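Fekbridge Residents' Association -- Minutes of the March Meeting
Held in the ground floor meeting room, 7 p.m.

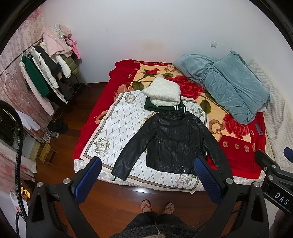
Jackets and sweaters are welcome at the coat swap (item 4).

2 comments 18 shares

1. Opening
The chair opened the meeting at 7:05 p.m. with 18 residents present. The February minutes were approved with one correction: the bike room key deposit is per household, and the minutes had said per person.

2. Heating
Skilteo has replaced the circulation pump in the north building. Residents on the top floor said the radiators in the back bedrooms are still slow to warm up in the morning. The secretary will ask Skilteo to bleed the lines on that floor and to send the service report, which was promised last month and has not come. Several people asked whether the timer could start earlier. It was agreed to leave it as it is until the report is in.

3. Courtyard drain
Water stands by the Alipour Street gate after heavy rain. Two quotes were received. Darero would clear the drain and reset the grate for $900. The other quote was higher and did not include the grate. Darero's quote was accepted by show of hands, with 3 against. Those opposed wanted the city asked first whether the pipe under the sidewalk is its responsibility. The secretary will write to the city anyway.

4. Coat swap
The swap will be held in the meeting room, same as last year. Each household may bring up to 3 items. Clothes should be clean, with working zippers. No shoes this time -- too many were left behind. Anything not taken goes to the donation bin by the gate.

5. Laundry room
The sign-up sheet will go back on the door. Slots are 2 hours. Names left on the sheet for the whole month will be crossed off.

6. Other business
The hallway light outside the mail room is out again. A resident asked about planters on the back steps; this was held over to the next meeting.

Meeting closed at 8:20 p.m.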